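Unit 4: Fans, airflow and case pressure

Notes to go with the evening session. Bring these to the lab, because I'm not going to put the tables back up on the board.

Where we left off

Last time we got as far as heatsinks and thermal paste, and I finished by waving my hands and saying "and then the air takes the heat away." Well, this is the unit where I have to stop waving. A heatsink only hands the problem over to the air inside the case, and if that air sits still it warms up until the heatsink can't do its job. You can bolt the most expensive cooler in the shop onto a processor, shut it in a sealed box, and watch it lose to a cheap one in a box with decent holes.

I like this topic a lot, I'll admit. It's the part of building a computer where a screwdriver and half an hour of thought can beat a bigger budget, and where the advice you find online is the most confidently wrong.

Reading a fan label

A fan's spec sheet usually has four numbers worth your time: size, speed, airflow and static pressure. Size is the width of the square housing in millimeters, so a 120 fits a 120 mount and a 140 doesn't (people try!). Speed is in revolutions per minute. Airflow tells you how much air the fan moves with nothing in front of it or behind it, and static pressure tells you how hard it can push once something is in the way.

Those last two get mixed up all the time. Quoted airflow is measured in free air. Your fan will never see free air. It'll see a dust filter, a steel grille, a drive cage, maybe a radiator, and every one of those eats into the number on the box. So here's the rule I use:

Fan blowing through a radiator, a thick filter or a tight fin stack: look at static pressure first.
Fan on an open mount at the back or top: look at airflow first.
Fan you'll be sitting next to all day: look at noise, and be suspicious of it.

Why suspicious? The makers don't all measure noise the same way. Distance, mounting and background level all matter, and the box seldom spells them out. Compare two fans from the same maker and the figures probably mean something. Compare across makers and you're guessing.

The lab machines

We have two kinds of case on the benches. The Zastora ones are the wide ones with the mesh front, and the Rathjen ones are the narrow ones with the solid front and the slots down the side. Same board, same processor, same cooler in both, which makes them lovely for this unit. The fans are all Zultik 120s so that we're comparing cases and not fans. Please don't swap fans between benches, even if yours rattles. Tell me and I'll swap it.

The Musine controller is the little board stuck to the inside of the side panel. It takes over from the motherboard's own fan headers, so if you change the curve in the firmware menu and nothing happens, that's the reason. Change it in the Musine software instead.

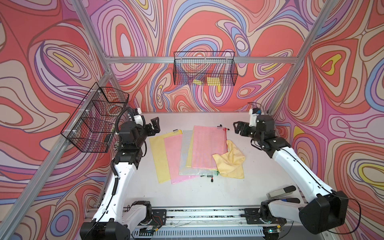 Positive, negative and neutral

Add up the air your intake fans really deliver and compare it to what your exhaust fans really pull out. More in than out gives you positive pressure, and the extra leaks out through every seam and slot. More out than in gives you negative pressure, and the case sucks air in through those same seams. Equal is neutral, and you'll practically never hit it exactly.

Does it matter? For temperature, less than the forums would have you believe. A well-laid-out negative case can run cooler than a badly laid-out positive one. For dust it matters quite a bit. With positive pressure most of the incoming air passes through your intake filters, so the dust lands on something you can pull off and rinse. With negative pressure it sneaks in unfiltered around the ports and the slot covers, and you find it later as a gray felt on the graphics card.

My own habit is slightly positive: two intakes at the front, one exhaust at the back, all the same model, with the exhaust turned down a touch if the filters are thick. Remember the filter steals from the intake side! Two filtered fans against two unfiltered ones is usually a negative case, even though it looks balanced on paper.

Which way does it blow?

Most ordinary case fans blow toward the side with the struts, the little arms that hold the motor. Open face in, struts out. Some housings have arrows molded into the edge, one for airflow and one for blade rotation, and if yours does, trust the arrow. If you're still unsure, run the fan and hold a strip of tissue near it (near it, not in it).

I once spent a whole afternoon chasing a hot machine that had a perfectly good rear fan mounted backward. It was fighting the cooler for the same pocket of warm air. I'd built it myself, so there was no one else to grumble at.

Layout before quantity

Warm air rises, yes, but in a case with fans running that effect is tiny. Fans win. What you care about is a path: cool air comes in somewhere, crosses the parts that get hot, and leaves without going round again. Think of it as a river and look for the places where it pools.

Common pools in the machines I see:

The corner under the graphics card, especially with a solid power supply cover below it.
The space behind a solid front panel, where the intake fans pull their own leaked air back round.
The top front, if you put an exhaust there – it grabs fresh air right off the front intake before it has reached anything.

That third one surprises people every term. A top exhaust near the back usually helps. A top exhaust near the front often just wastes an intake fan. Try it both ways on your bench and write down what you get.

Cables come into this too, though less than the tidy-build photos suggest. A thick bundle right behind an intake fan is worth moving. A loose wire along the bottom of the case isn't going to change your temperatures, so tidy it for your own sanity and move on.

Fan curves

A fan curve is a list of points saying "at this temperature, run at this speed," with straight lines between them. The default curves on most boards are jumpy. The processor spikes for a second when you open a browser, the fans roar, the spike ends, they settle, and you get that annoying surging sound all day.

Two settings fix most of it. The first is a delay, sometimes called step-up time or smoothing, which makes the fan wait before it reacts. The second is a flatter low end. Hold the fans at one steady, quiet speed through all the light work and only start climbing when the temperature stays up. Steady noise is far easier to live with than changing noise, even if the steady one is a bit louder.

At the top end, set the curve so the fans hit full speed at 90 degrees Celsius on the lab processors. That's well into territory I don't want you to sit in, so if you're getting there in a normal test, stop and look for a real fault before you touch the curve again. Loose cooler, unplugged fan and forgotten plastic film are my usual suspects, in that order.

For case fans, consider following the graphics card's temperature, if your software allows it. In a gaming machine the card is putting most of the heat into the case, and the processor's temperature can be a poor guide to how warm the air is getting. The Musine software lets you pick the source from a drop-down at the top of each curve.

A note on very fast fans

There's a box of old server fans on the shelf, and someone always asks. They spin at up to 4,000 rpm, they move a ridiculous amount of air, and you will hate them in minutes. Read the current rating before you connect one, too. A header that's happy with a normal fan can be damaged by one of these. If you'd like to hear one, ask me and we'll run it from the bench supply with a guard on.

Lab exercise

Work in pairs, one Zastora and one Rathjen per pair.

1. With the stock layout, run the load test for 90 minutes. Note processor, graphics card and room temperature at the start and the end.
2. Turn the rear fan round so it's an intake. Power off and unplug before you open anything. Repeat a shorter test and note what changes.
3. Put the rear fan back. Move one front fan to the top, first near the front and then near the back, and test each position.
4. Take the front panel off completely and test once more.
5. Pick the best layout you found and write a fan curve for it that you'd be willing to sit next to.

Report your results as the difference above room temperature. The lab warms up a lot over an evening, and raw readings from the start and end of a session aren't comparable. If your two cases give nearly the same numbers with the front panels off, you've learned where the Rathjen is losing its air, and I'd like a paragraph from you on that.

Write-ups should be 3 pages at most, graphs included. Label your axes, please. Put the case name on every graph as well, as I get a stack of them and they all look alike by the second mug of coffee.

For next time

Unit 5 is radiators and pumps. Read the section on flow rate and bring your results from step 1, as we'll use them for the baseline. If you have a cooler of your own that you'd like to test, bring it along with its mounting hardware, including the backplate.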